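Board index > Collecting > Bottles, Cans and Caps
Topic: Do you keep aluminum bottles full or empty?

jabella_caps
Posted 24/01/2025
Hi all! I finally have shelf space after moving my glass into the hallway cabinet, so the aluminum bottles are coming out of their boxes. Before I set them up I'd love to know what people do about the contents. I have 26 of them and most are still sealed. My gut says leave them alone, but my brother thinks I'm building a row of little time bombs. What do you all do?
Jocelyn Abella

rustbeltray
Sealed, always. A full bottle is how it came out of the plant and once you open it you can't go back. I've got some older than my daughter and they're fine.

Gundano
Have to disagree with Ray here, sorry! The liner inside is thin and soda is acidic. I lost 2 bottles to pinholes and the syrup got under everything on that shelf, including a paper label set I'd spent years on. I drain mine from the bottom now. Tiny hole, let it drip out overnight, rinse with warm water, stand it somewhere airy until it's dry. Cap stays on and from the front you'd never know.

rustbeltray
You'd know when you picked it up. A drilled bottle is a damaged bottle to me and I'd pay less for it.

Gundano
So would I, but I'm not selling any!

pliltier
What about heat? Mine are in an upstairs room that gets brutal in summer.

JohannaG
Oh, I love this topic. I've gone back and forth on it for years and ended up doing both. Commons get drained, anything I'd cry over stays sealed and lives in the basement, in a plastic tub with a lid so a leak stays in the tub. pliltier, please move yours downstairs before it warms up, I do my big shuffle in April every year and it's kind of a holiday for me at this point.

Also, Jocelyn, whatever you decide, wipe them down first with a soft damp cloth and no cleaner at all. The printing on these scratches so easily! I lay them on their side while I work so they don't tip and ding the shoulder, and I check the base of each one for bulging while I'm at it.
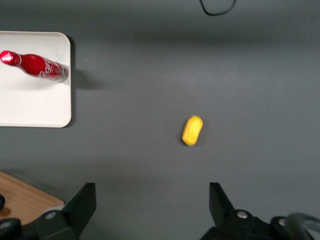

And write down what you have before it all goes up on the shelf. I kept putting that off and when I finally sat down with a notebook I was at 347, with duplicates I'd paid for twice. Such a fun weekend though, I found things I'd completely forgotten buying.

Johanna Gisler

rustbeltray
The tub is a good idea, I'll give you that one. Still not drilling anything.

imhof_glass
Glass guy just passing through to say this is why I collect glass.

Gundano
Ha, go tell that to whoever dropped the crate at the last swap meet.

jabella_caps
You people are the best! OK, I'm going with Johanna's split. The plain red ones I can replace get drained, the holiday and sports ones stay sealed in the basement. Gundano, what size bit do you use?

Gundano
Smallest one in the set, and go slow. Shake nothing beforehand. Do it over the sink and wear an old shirt.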